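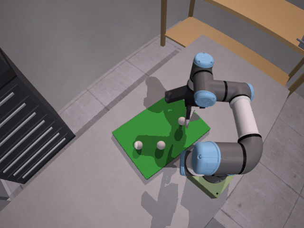
*A robot arm reaches over a green board in a computer rendering.*

**Hekenden yard: another plan, another wait**

21 Feb 2020

The owners of the old Cevdale shipyard at Hekenden have put out a new plan for the site, the third since the last hull left the slip. It promises 950 jobs, a museum in the former plate shop and a public path along the river wall.

Readers with long memories will recall that the previous plan had a path as well. What got built was a fence.

Cevdale says the two northern dry docks will be kept "in a form that respects their character". The drawings show one of them filled in and used for parking. The travelling crane, the last of 7 that once worked the yard, is marked for "relocation", with no new location given.

Nirnar, the firm hired to survey the buildings, logged 2,264 timber patterns in the loft over the foundry. Cevdale has agreed to keep 100. How those will be chosen, and where the rest will go, is left to a later report.

The jobs figure deserves a hard look too. It counts construction labour, most of it finished once the sheds come down, and the plan names no tenant for the new units on Simon Street.

Comments are open until July. Demolition of the paint shop has already been approved.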